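卡克霍尔姆的桌子和房间：一本小相册

这个页面收的是我们搬进沃勒姆（Worham）新房间以后，我陆续整理出来的一些笔记和图片。房间在卡克霍尔姆（Karkholm）楼的二层，门牌是107。我的中文是成年以后才学的，有些句子可能不太自然，请各位读者原谅。如果您发现写错的字，请告诉我，我会改正。

相册本来打算做得很大，每一件家具都有一页。后来我发现自己没有那么多时间，就只留下了我最喜欢的部分：一张木头桌子，一块灰色的地毯，还有桌子上的小东西。其余的内容我用文字写下来，作为以后的参考。

参加搬家的人有斯特鲁恩·莱恩（Struan Laing）、柯斯蒂·伦尼（Kirsty Rennie）、克雷格·道（Craig Dow），和我，雷梅迪奥斯·曼萨诺（Remedios Manzano）。杜格尔·贝尔德（Dougal Baird）那一周不在城里，但是他从电话里给了我们很多意见，其中一部分我们采用了。

一、关于这个房间

房间原来是一家公司放样品册的地方，窗户朝北，所以光线比较均匀，早上和下午的差别不大。对于看木头的颜色来说，这样的光线很合适。我们以前在维尔克登（Virkden）的房间朝西，到了下午四点，什么东西都变成橙色，选油漆和选布料的时候经常选错。

墙壁我们没有重新刷。原来的颜色是一种很浅的米色，柯斯蒂认为有点旧，斯特鲁恩认为正好。他们讨论了两个晚上，最后决定先住进去，到四月再看。四月的时候大家都习惯了，没有人再提起这件事情。

门口有一个挂衣服的架子，旁边是放雨伞的桶。克雷格建议再放一张长凳，方便换鞋。长凳还没有买到合适的，因为门口的墙比较短，普通的长凳放下以后门就打不开。如果有读者知道哪里可以买到短一点的，请写信给我。

二、桌子的来历

桌子是从贾丁（Jardine）木工房买来的，二手，桌面是他们以前做展示用的。我去看的时候，它立在墙边，上面盖着一块旧毯子。木工房的师傅把毯子拿开，我马上就决定要了，连价钱也没有好好谈。回来以后斯特鲁恩说我应该先量门的宽度，他说得有道理。

搬上楼梯用了大约15分钟，转弯的地方最困难。我们先把它竖起来，一个人在上面拉，两个人在下面托，我负责看着墙角。墙角没有碰坏，只有克雷格的手指被夹了一下，当天晚上就不疼了。

这种拼接的桌面，中文有时候叫“拼板”，有时候叫“砧板木”，我不太确定哪一个更准确。我喜欢它是因为每一条木头的颜色都不完全一样，看久了也不会觉得单调。

三、桌面和地毯
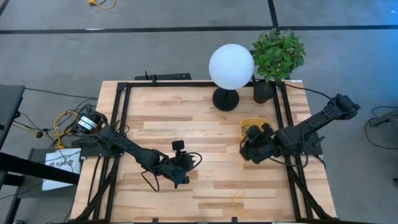
木条有长有短，错开排列，浅黄和浅褐混在一起；灰地毯上的黑色胶带贴成直线，右边抓手下面那点黄色，好像是一只浅浅的小篮子或者托盘。

四、地上的胶带

贴胶带是一件看起来简单、做起来很慢的工作。我们先用长尺在地毯上找一条直线，每隔一段用粉笔点一个小点，然后两个人一起拉着胶带慢慢放下去。一个人贴很容易歪，因为地毯的毛会把胶带轻轻地推向一边。

横的线我们贴了两次。第一次贴完，杜格尔在电话里问我们是从哪一面墙开始量的，我们才想起来那面墙本身就不直。第二次改从窗户这一边量，结果满意多了。撕下来的旧胶带在地毯上留下一点胶，用温水和少量的洗洁精可以擦掉，要顺着毛的方向擦，擦完用干布压一压。

选黑色是柯斯蒂的意见。她说白色过一个星期就变成灰色，跟地毯分不清楚。我本来喜欢黄色，但是黄色容易让人想到仓库。现在我同意她的看法。

五、黄色的小东西

我们这里黄色的用品比较多，有两个原因。一个是我自己喜欢黄色，买东西的时候手会自动伸过去。另一个是浅色的木头上面放黄色的东西，看上去很温暖，但还是能一眼找到。透明的盒子我们试过，总是忘记放在哪里，后来都拿到厨房去装茶包了。

对于小件物品，我们的习惯是：浅的容器放正在用的东西，深的容器放暂时不用的东西。一个容器里面最多放5件，超过了就要分开。这个规定是斯特鲁恩提出来的，他自己有时候也不遵守。

柜子里面另外有一些布袋，用来装零散的绳子和夹子。布袋的好处是可以折叠，缺点是从外面看不见里面有什么，所以每一个都缝了一块小布条，上面写字。克雷格的字最清楚，布条就都由他来写。

六、桌面的保养

木头桌面需要上油，这一点木工房的师傅讲得很仔细。我把他的话记在这里，也许对别的人也有用。

新买来的桌面，前两个月每隔2个星期上一次油，以后一个季度一次就可以。油要薄，用不掉毛的棉布沿着木纹推开，等一会儿再用干净的布把多余的油擦掉。如果第二天摸起来还是发黏，说明油太多了，再擦一遍。

平时清洁用拧干的湿布，擦完马上用干布再擦一次。不要把湿杯子直接放在上面。我们有一次忘记了，留下一个淡淡的白圈，克雷格用核桃仁在上面慢慢地磨，居然看不太出来了。

小的划痕我不处理。大一点的，可以用很细的砂纸轻轻地顺着木纹打磨，然后补油。砂纸磨过的地方颜色会浅一些，过几个星期才会和周围接近，所以请不要着急。

用过油的布不可以揉成一团扔进垃圾桶，应该摊开晾干，或者泡在水里以后再扔。师傅把这一点说了三遍。

七、还没有完成的部分

窗帘还没有挂。布已经买好，是柯斯蒂从维尔克登带来的，颜色在灰和绿之间，我不知道中文应该怎么叫。窗帘杆的支架少了一个，商店说下个星期到货。

书架打算放在门的右手边，高度不超过开关。杜格尔画了一张草图，尺寸标得非常详细，不过他忘记了踢脚线的厚度，所以每一层都需要改一点。

地毯靠近墙的地方有一小段没有压平，走路的时候要稍微注意。我们试过用书压，压了三天，拿开以后又翘起来。下一步准备用双面胶带。

窗台上我想放几盆不需要很多阳光的植物。斯特鲁恩推荐蕨类，但是蕨类要经常喷水，离木头桌子近了我不放心。有经验的朋友请推荐别的种类，最好是叶子不容易掉的。

这个页面最后一次修改是2024年11月2日。窗帘挂好以后，我会把新的图片加在第三部分的后面。

雷梅迪奥斯·曼萨诺，写于沃勒姆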